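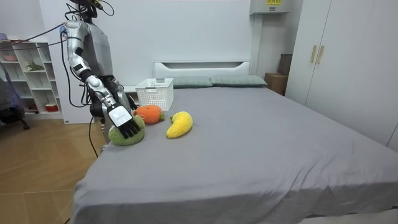 lucero_c
Does the Fevier x Bronari trainer run small? I'm a 6 in everything and don't want to miss out faffing with returns.

radz
It comes up half a size short, so go for a 6.5. I wore mine round Hartley all Saturday morning in thin socks and my toes were still touching the end.

lucero_c
Ta! £284 though. Did you queue or get it online?

radz
Online, 8 in the morning. Only 2,000 pairs and my size went while I was typing my postcode, so I ended up with the navy.

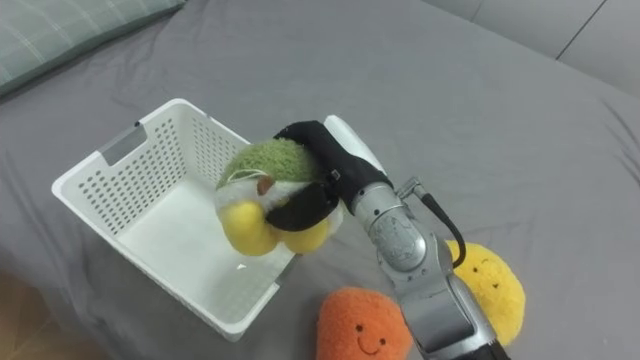 The navy has grown on me, mind. It goes with jeans, and the suede is much softer than on the first Bronari one.

Baoshan J
Softer, yes, but it marks if you look at it. I sold mine on after a fortnight. Nice colour - silly price - and the sole is the same one they put on the cheap pair.

radz
It isn't the same sole! The heel's thicker. Put them side by side.

Baoshan J
I did, in the Sullton shop. Same sole, different sticker.

jingyi_wan
Team Radz on the heel, team Baoshan on the price. I'm waiting for the September colours, there's meant to be a cream.

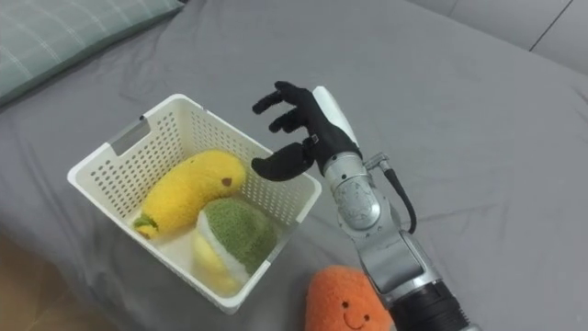 Open hand over the white basket, grey sheet underneath

Cream suede in a British autumn, I know. I'll get the spray.

Loc L
Spray turned my last pair blotchy, try it on the tongue first. Anyone know if Sullton are getting the cream?

jingyi_wan
They told me two sizes only, and wouldn't say which. 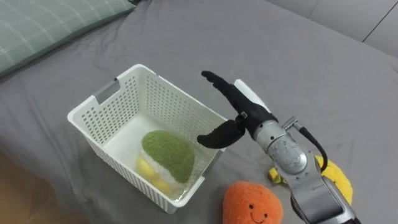 I've put my name down anyway, no deposit needed. Lucero, ring them before you pay full whack online.

lucero_c
Will do, ringing at lunch. 6.5 it is.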